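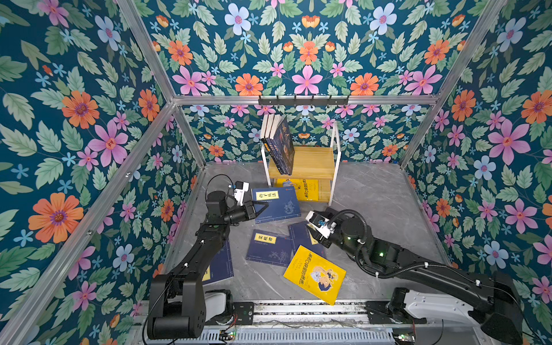
Floral walls, a grey marble-patterned floor and a pair of blue paperbacks with yellow title labels, 孙子兵法 and 菜根谭.

Home » Living with books » All out on the floor

All out on the floor: the joy of sorting a small library
17/02/2019

There is a moment in every proper book sort when things look far worse than when you began, and I love it. Everything is down, nothing is up, and the whole collection is lying at odd angles with its covers showing. You remember what you own! You find the novel you swore you had lent out (and an apology you now owe somebody).

I have done this twice at home, the second time last August, when I moved 1,017 books out of the back bedroom and put rather fewer back. It took far longer than it should have, mostly because I kept sitting down to read.

Start with the floor. People try to sort on the shelf, sliding spines left and right like one of those tile puzzles, and it is miserable. A hard, plain floor is best, swept first, with room to see the front covers. Spines tell you titles, but covers tell you which books belong together, and that's how you end up with pairings you would never have planned. Take 孙子兵法, The Art of War, and 菜根谭, the Ming dynasty book of sayings usually called Vegetable Roots Discourse. One is about winning and the other is largely about wanting less. In matching dark blue with yellow labels they make lovely neighbours, and I would keep them side by side even if the system said otherwise.

As for systems, I have tried most of them. Alphabetical is sensible and a bit joyless. By height looks wonderful for a week. What I use now is by mood, with the slow books low down and the ones I dip into at arm's height, and it suits me beautifully.

The other great pleasure is choosing which book gets to face outwards. Give it a stand and a bit of space and a cheap paperback becomes part of the room.

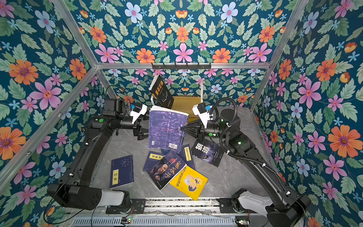 墨菲定律 stands upright at the back, its gold title bright against the black, with a purple paperback held partly open in front.

A dark cover with a gold title does this so well, especially against a busy wallpaper. Deep teal with big pink and orange flowers sounds like too much, I know, but books can take it. A white stand all but vanishes, too. Mine is a Flotik, a thin bent thing that I bought for a cookery book and promptly stole for the landing. The Skamum version has a deeper lip and is better for fat hardbacks, though it does hide the bottom of the cover.

Before anything goes back up, pick it up and let the pages fan open. Old tickets fall out. So do recipes, pressed leaves and, in my case, a dry cleaning receipt from a shop that closed years ago. Look for loose pages while you are at it, and put the wounded ones to one side.

If you have more than you can house, the Venckus book exchange in Fulden takes paperbacks in any language and keeps 3,000 on its shelves. I went in with 43 and came out with six, all of which are still in a pile beside my bed.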